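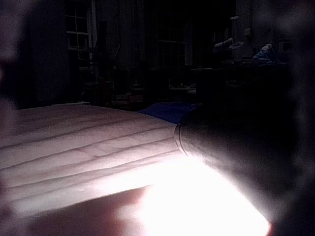

I got to Arif Navaratnam's place a little before 8 in the evening and he already had the kettle on, two mugs out, and an opinion about my own mattress, which he had never seen. "You flip it? Don't flip it!" he said before I had my coat off. "Most of them only have one top now. You turn it, head to foot, and leave it alone."

Arif has spent 19 years in bedding. He started on the floor at Weerakoon, the old furniture store by the bus depot, moved over to the workshop at Stukia, and these days he sews and repairs on his own, mostly mattresses and quilts (he'll do a sofa cushion if you ask nicely). I wanted to talk to him because my sister swears he saved her guest bed, and because I have never understood what all that stitching on top is for.

"Everybody thinks it's decoration," he told me. "It holds the padding where you put it. Without the seams the filling creeps down to the sides and you end up sleeping on a plank with a pillow on each edge." He likes plain rows running across, nothing fancy. Diamonds and swirls look great in a store, he says, and then you get a sheet on and who cares. "With rows I can open one, fix what's under it, close it again. You'd need to hunt to find where I was."

So how far apart should the rows be? I figured this was a quick question. It was not. We went through two refills of tea on it. The short version is that wide rows feel puffier and tight rows wear better, and Arif goes a bit wider than he was taught. The man who taught him, Alfredo Dalisay, still calls to argue about it. "Alfredo wants everything tight like a drum. I tell him, people have hips!"

I asked what kills a mattress fastest, expecting him to say kids or dogs. "Sitting on the edge to put your socks on," he said. "Same spot, every morning, for years. Get a chair." After that it's damp. He wants the bed stripped and left bare for a good while whenever the sheets get changed, with a window open if the weather allows. He does his own at 9 in the morning and doesn't make it up again until after lunch, which I could never manage, but I've been leaving mine bare through breakfast and I do like it.

Pale covers came up too. I said they seemed like asking for trouble, and he shrugged. "You see the stain, you deal with the stain. On a dark one you find it three years later." He blots with cold water and a bit of dish soap, never pours anything straight on, and won't put the bed back together until the spot is dry all the way through.

Money was the one topic he went quiet on. I told him I'd seen a Primari on sale for $1,394 and asked if that was crazy. He drank some tea. "Lie on it for twenty minutes with your shoes off. If the salesman gets annoyed, go somewhere else." He did say he'd rather repair an old Akex than sell anybody a new one of anything, and that he's booked up with repairs through December.

I left with a curved needle, a card of thread and instructions to practice on a cushion first. I've done one seam so far. It wanders a fair bit toward the end, and Arif has asked me to send him a photo so he can show it to Alfredo.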